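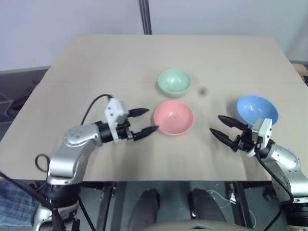
Ceramic bowls in green, pink and light blue.

Wistero to open tableware store in Sutton

Tableware retailer Wistero will open a store in Sutton in September, its first outside Buvasau. The shop will take over the former Mac Carthaigh shoe store and employ 20 people.

The store will carry 629 items, including dinnerware, glasses and kitchen linens. Online customers will be able to collect orders at the counter – free of charge – from 10 a.m.

"Many of our online orders already go to Sutton," said Rigoberto Ventura, head of retail at Wistero. "Customers there have been asking for a shop."

Press contact: Doğukan Özkan, Wistero press office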